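**Ticket 429: pot pickup, kitchen sim (Zelora)**
Opened by: Amparo Alvarado
Status: open

Task is to lift the pot by its handle and carry it to the sink. 462 runs, 43 clean lifts. In most failures the arm stops over the back of the counter and times out.

**Mar 31, 2026, Cristian Villca:** Raised the timeout. No change. Lowering the approach height got 2 more lifts, then rim collisions.

**Amparo:** Sponge task has the same stall. I would not tell Carkier we can do dishes yet. Keep this open and retry with the new grasp points. 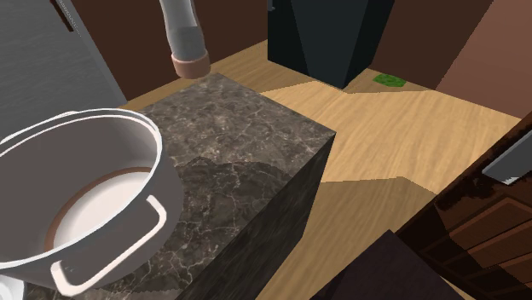 Sim view, arm above the back of the counter, pot not gripped.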